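3.2 Visibility of settled fibers on dark household textiles

Complaints about lint are filed far more often against dark fabrics than against light ones, yet standard shedding tests do not take color into account. The Gedden method, which we follow with small changes, measures the mass of fiber released during tumbling and reports one value per sample. Two cloths with the same value can look very different after a week in a living room. We therefore kept mass loss as one measure and added a second, the share of surface area on which pale particles could be picked out from the ground color.

Samples were drawn from 971 pieces of cloth supplied through the Wutdale textile exchange. Each piece was conditioned for 7 days at constant humidity, brushed once along the warp, and left uncovered on a level shelf. Knitted and woven pieces were stored apart. Pieces with a raised finish were noted as such, as the nap tends to hold particles above the base of the cloth and makes them easier to see at low angles of light. Specks seldom settle evenly on a dark ground (Figure 4), and a single reading from the center of a piece can be misleading.

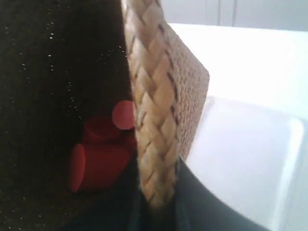 Figure 4. Pale specks on a dark, soft-looking surface, with red cylindrical pieces and part of a woven object.

One reader of an earlier draft, Takagi, objected that uneven settling should be handled by taking more readings per piece, and that a visibility score adds little once the sampling is dense enough. We agree on the first point and now take readings from the corners as well as the center. On the second we differ. Dense sampling lowers the spread of the score but does not bring it closer to mass loss - the two measures still rank the dark pieces in a different order.

Abrasion was applied on a Brundolell rub tester at 300 cycles, with a further set run to 3,000 cycles. The longer run was limited to pieces with a raised finish. Readings were taken before and after each run under the same lamp, with the cloth turned a quarter between readings to reduce the effect of nap direction. Pieces that tore were dropped from the visibility analysis but kept in the mass loss tables.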